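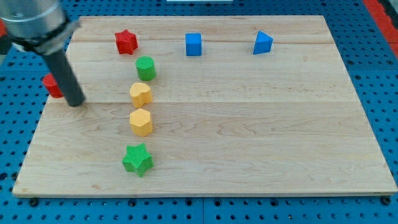 Informe de avance, huertos comunitarios de Karkesham - periodo hasta octubre
Para: Makis Tzanetos, Fundación Stefanou

Makis, te mando esto antes de la reunión, va deprisa y sin maquetar. El cuadro de gastos va aparte.

Estado general

Vamos bien en bancales y mal en agua. Resumido así ya tienes lo principal. De las 60 parcelas previstas están adjudicadas todas y hay lista de espera. Preparadas de verdad, con tierra echada y bordillo, las de la zona baja. La zona alta sigue pendiente del riego y mientras no haya riego no tiene sentido repartir llaves.

Riego

El depósito llegó tarde. La conexión con la acometida municipal la aprobaron en verano, pero el contador que nos pusieron no admite el caudal que habíamos pedido y hubo que volver a solicitarlo. Segunda solicitud presentada, con número de registro, sin respuesta todavía. Entretanto, mangueras desde la fuente de la zona baja. Funciona para lechugas y poco más. En agosto se perdió casi todo el tomate de las familias de arriba y hubo quejas, con razón. Les hemos ofrecido sitio provisional abajo, compartido. Unas han aceptado, otras prefieren esperar.

Los tubos de goteo están comprados y guardados. No se van a instalar hasta tener el contador bueno.

Suelo

Los análisis que pedíais salieron limpios de metales en toda la zona baja. En la alta, una muestra junto al muro dio plomo por encima de lo que queremos para hortaliza de hoja. Se ha repetido, mismo resultado. Propuesta: esa franja se queda para frutales y aromáticas, con acolchado grueso, y se mueven las 2 parcelas afectadas hacia el camino. Necesitamos tu visto bueno porque cambia el plano que firmamos.

El compost, muy bien. Los restos del mercado de Pudthorpe llegan cada semana y ya no hay que comprar fuera. La primera pila se abrió en septiembre y salio oscuro, sin olor, se lo llevaron en una mañana.

Formación

Dados 6 talleres: semilleros, poda, asociaciones de cultivo, compost, plagas y conservas. El de conservas se llenó y hubo que dejar gente fuera. El de plagas, flojo, coincidió con las fiestas. Se repite en primavera, cuando hay pulgón y se puede enseñar en la planta.

Pendiente el de riego eficiente, por motivos evidentes.

El colegio de Jonovberg ha pedido una parcela para las clases de ciencias. Les hemos dicho que sí en principio. Falta el tema del seguro de los menores, que lleva la dirección del centro. Si sale, empiezan con habas y ajos antes de Navidad.

Dinero

Gastado hasta ahora menos de lo previsto, pero engaña: la partida de riego está casi intacta y se va a ir entera en cuanto den el contador. La de tierra y bordillos, agotada. Subió el transporte y no lo vimos venir. Pedimos pasar el sobrante de la partida de difusión (carteles, la página web, que al final la hizo gente de aquí) a la de materiales. No pedimos dinero nuevo.

Las cuotas de los hortelanos se cobran bien. Quedan algunos recibos devueltos, cuentas mal apuntadas más que otra cosa.

Problemas

- Contador. Ya dicho. Si puedes hacer una llamada desde la fundación ayudaría mucho.
- Robos de herramienta, dos noches de julio. Candado nuevo y desde entonces nada.
- La puerta de la calle de atrás no cierra bien cuando llueve, se hincha. Hay que cepillarla o cambiarla, presupuesto pedido.
- El reglamento de uso sigue en borrador. Se discute sobre todo lo de las gallinas. La mayoría no las quiere, pero hay un grupo que insiste bastante y habrá que votarlo.

Próximos pasos

Noviembre: plantar los frutales de la franja del muro si das el ok al plano. Terminar bordillos de la zona alta con lo que queda de madera.
Diciembre: parcela del colegio, asamblea, votación del reglamento.
Enero y febrero: instalar el goteo, siempre que haya contador. Si no lo hay, te aviso antes de que acabe el año y replanteamos el calendario, porque otra temporada con mangueras arriba no la aguanta la gente.

El objetivo de tener el 100 % de las parcelas en cultivo para abril lo mantenemos, aunque con la condicion del agua. Preferimos decírtelo ahora.

Las facturas escaneadas van en el segundo correo, que el primero pesaba demasiado. Falta la del transporte de septiembre, reclamada.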